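Wrist view fine, arm stops short of the wall in sim
Simulation and Control board – 6 replies

stesa_user, April 2019
I have a repeatable fault in a simulated flat and would like a second opinion before I change anything. The arm is meant to approach the light grey wall next to a framed picture, stop, and wait with the fingers open. In most runs it does. In 3 runs out of the last 1,000 it halts early with a contact fault, although the gripper is holding nothing and the contact list for both fingers is empty.

Planner is Vindow, physics is the stock Stesa build. The fault is raised by the safety layer and not by the planner. Once it trips, the arm holds position and ignores every command until I reset the whole world, so the rest of the batch is lost.
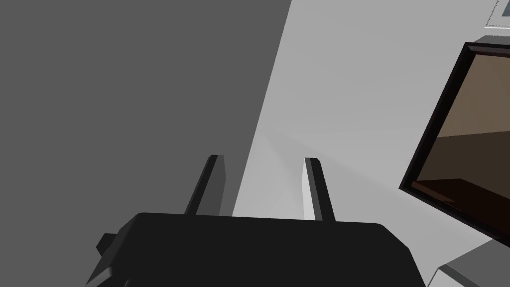
The joint angles at the halt are well inside limits. Commanded speed is low and already falling. The only odd value in the log is the force estimate at the wrist, which jumps for a single step and then returns to its normal level. The jump comes at step 2,297 in one run and much earlier in the other two, so I doubt it is tied to the path itself.

Has anyone seen a one-step spike like this without a matching contact?

gridlock77
Yes. Check the collision shape of the gripper body. The fingers are rarely the problem. If the housing was exported as one convex hull, the hull can be a good deal larger than the mesh you see, and any bracket or tab that sticks out makes it worse. There is a small one low on the left of yours. The wrist camera shows the visual mesh only, so the view will look clear even when the hull is touching something.

stesa_user
The hull is a single piece, I will admit that. But the contact list is empty for the body as well. I should have said so in the first post.

pelmet
Then it isn't the hull. A touching hull gives you a contact pair, even for one step. I would look at the force estimate. If it is worked out from joint torques with a filtered acceleration, a late sample from the controller gives precisely this: one bad difference, then back to normal. Raise the threshold and carry on.

gridlock77
I wouldn't raise the threshold. If the same safety layer is going on to hardware, you are teaching it to ignore the first step of a real knock. And the contact list is written at the end of the step in older Stesa builds – a pair that opens and closes between substeps never reaches the log. Empty does not mean there was no contact.

pelmet
Fair on the substeps, I had forgotten that. I still say timing. Two of us had the same fault on an Emow arm in November and it went away when we locked the controller to the physics clock. We did nothing to the meshes.

stesa_user
Results so far. I turned on substep logging and replayed all three seeds. Two of them show a late controller sample on the step before the spike, so pelmet is right about those. The third, which halts at step 678, has no late sample. It has a contact pair lasting one substep between the gripper hull and the wall panel on the left, the dark one. The visual meshes do not touch at that point.

So there are two faults giving the same message. I have locked the clocks and split the hull into four parts with the Kovačević decomposition script. The threshold stays where it was. I have also changed the safety layer to write out which input tripped it, as a bare "contact fault" was no help at all.

The same three seeds now finish. The full batch is still running, and I have left the reset problem for a separate thread.

pelmet
Please post the clock settings when it's done. I would also put the old hull back for one run with the clocks locked, otherwise you have changed two things at once.

stesa_user
Will do. Seed three only, old hull, locked clocks. It is queued behind the batch.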